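Garden & Yard > Growing with Kids

Watering with preschoolers: how do I keep them from drowning the bed?

Posted June 2018
Viewed 1277 times
2 answers

Glória Mota

I run a small home daycare and this spring I put in one raised bed along the fence for the kids to look after. They are three and four years old. The bed gets sun from late morning until dinner time. I filled it with bagged raised bed mix from the garden center, and we planted bush beans, radishes, a few lettuce starts and two cherry tomato plants.

The planting went fine. The trouble is the watering. Every child wants a turn every day, and a turn means emptying the whole can in one place, usually on the same bean plant. If I tell them we already watered, I get tears. The radishes at the near end rotted. The lettuce at the far end gets skipped and goes limp by afternoon. Two of the beans have yellow leaves at the bottom and the soil around them smells sour when I dig into it. 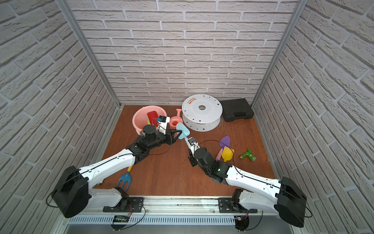

I have tried giving each child a day of the week. Half of them don't come every day, so it isn't fair to those who miss their turn, and the ones who are here don't remember whose day it is. I also tried filling the cans only part way. They go back to the spigot and fill them again.

What I would like to know:

How much water does a bed like this need in hot weather, and how do I tell when it has had enough?

Is there something tougher I could plant at the near end that will stand being soaked?

Are the yellow beans worth saving or should I pull them and replant?

I don't want to put in drip irrigation. The point is for the kids to do it. I have no trouble spending a little money on it, but I would like to keep the hose shut off while they are out there.

Benedita Matos

I kept a bed with a preschool group for several years and had all of these problems, so I'll go through them in your order.

Most vegetable beds do well on an inch of water a week, and more when it's hot and the bed is raised, because raised beds drain and dry faster than the ground does. That number is not much help with four-year-olds though. Use your finger. Push it into the soil up to the second knuckle. If it feels damp down there, skip the day. If it's dry, water. The kids can do the finger test themselves and they like it. Once they had done it for a couple of weeks, mine accepted "the dirt says no" much better than they accepted me saying no. Check in more than one spot, since your near end and far end are going to be very different right now.

For the actual watering, take the spigot out of it. Put one tub of water next to the bed in the morning and shut the spigot off. When the tub is empty, watering is over. It took my group about three days to stop asking for more. Pick a tub that holds what the bed can use and don't top it up. If the finger test says damp, the tub goes somewhere else. I put it next to a stack of empty pots and let them fill those, or let them "paint" the fence with water and old brushes. What they want is to pour, and it doesn't have to be on a bean.

Get small cans with a sprinkler head. An open spout digs a hole in the soil and washes seeds out. If the cans you have come with removable heads, check them for grit, because a clogged head gets pulled off by the first child who finds it slow.
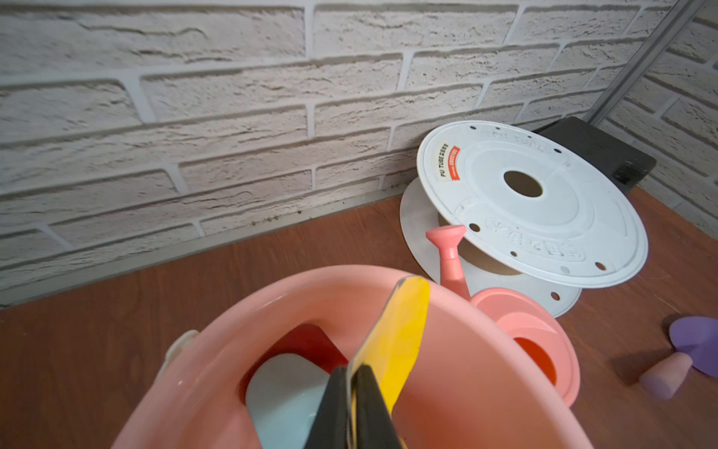

Glória wrote to me in the comments: what time of day should they water, if they only go outside at ten and again after nap?

Ten is the better of the two. The water has time to soak in before the hottest part of the day, and leaves that get wet will be dry well before evening. After nap is okay in a pinch if the lettuce is wilting, but have them pour at the base of the plants. A bit of afternoon droop on lettuce is normal in full sun and does not always mean the soil is dry, so do the finger test before you let them pour.

On your near end: mint will take it, but put it in its own pot or it will fill the bed and you will never get rid of it. I would leave that end unplanted for the summer and make it a digging spot. Sink a board across the bed to divide it off. Kids that age need somewhere to dig anyway, and if they don't have one they will dig up the radishes to see how they're doing. Ours was the most used part of the bed by far.

The beans: if only the bottom leaves are yellow and the top growth is green, stop watering them and wait a week. Loosen the soil a little around them with a hand fork, not too close to the stem. The sour smell is from soil with no air in it. It goes away as it dries. If the stem is soft or brown at the soil line, pull the plant and put in new seed. Beans come up fast in warm soil and you have plenty of summer left. Plant extra. Some will get stepped on.

Last thing, mark the rows so the far end gets its share. I used painted rocks, one at each plant, and the rule was that every rock got a drink before any rock got a second one. It worked most days.

Radishes I would give up on until it cools off. They bolt in the heat and turn woody. Sow them again at the end of summer and you can pull them in October.

Glória Mota (comment)

Thank you, this is very helpful. The beans are firm at the bottom so I'll leave them. Do you rinse out the tools and cans every day or just leave them outside?

Benedita Matos (comment)

I rinsed them on Fridays and otherwise knocked the mud off. Empty anything that holds water every single afternoon, including toy buckets and the saucers under pots. Mosquitoes don't need much. Store the cans and buckets upside down. Sun is hard on cheap plastic too, so a bin in the shade with a lid will get you another year out of it. Check handles once in a while. When plastic gets brittle it cracks at the handle first and the edge can be sharp.

valente_backyard

I agree with most of the above but I wouldn't bother with lettuce in full sun in the summer whoever is watering it. It will turn bitter and the kids will spit it out and then they won't try it next time either. Pull it and put in more beans, or chard, which takes heat and can handle a lot of abuse.

Also check your drainage before you blame the kids. Some of the bagged mixes are mostly fine bark and peat and they hold water like a sponge for the first season. I filled mine with one that had sat in bags over the winter and it stayed wet on its own for days. Dig a hole as deep as your hand, fill it with water and come back in 20 minutes. If there's still water standing in it you have a soil problem as well as a watering problem. Mixing in some perlite or coarse compost helped mine.
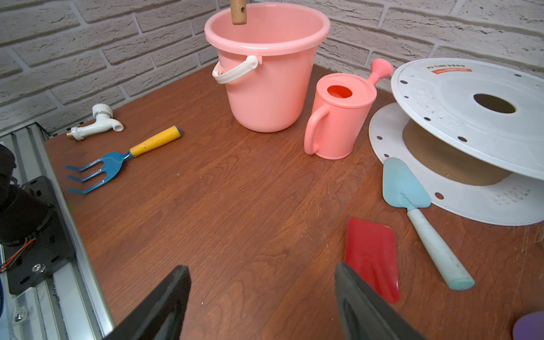

Cherry tomatoes don't like being flooded one day and dry the next. The fruit splits. It's still fine to eat if you pick it right away, but the split ones draw ants and fruit flies. Mulch evens it out. I use straw, a few inches deep, kept back from the stems. It also stops the pouring from splashing mud up on the leaves, and with tomatoes you want to keep mud off the leaves.

If you want something that really looks after itself, try a sunflower at each corner. They go deep enough that a missed day won't hurt them once they are established, and they grow fast enough for a kid to notice the difference from one week to the next. Get a short variety. The tall ones need staking and you'll be the one doing it.

Glória Mota (comment)

I did the hole test and there was still water at the bottom, so I'll get some perlite this weekend. I'm going to try the tub first thing tomorrow and see how it goes over. Is it all right to put straw down while the soil is still soggy?

valente_backyard (comment)

Wait until the top couple of inches dry out. If you mulch it wet it stays wet.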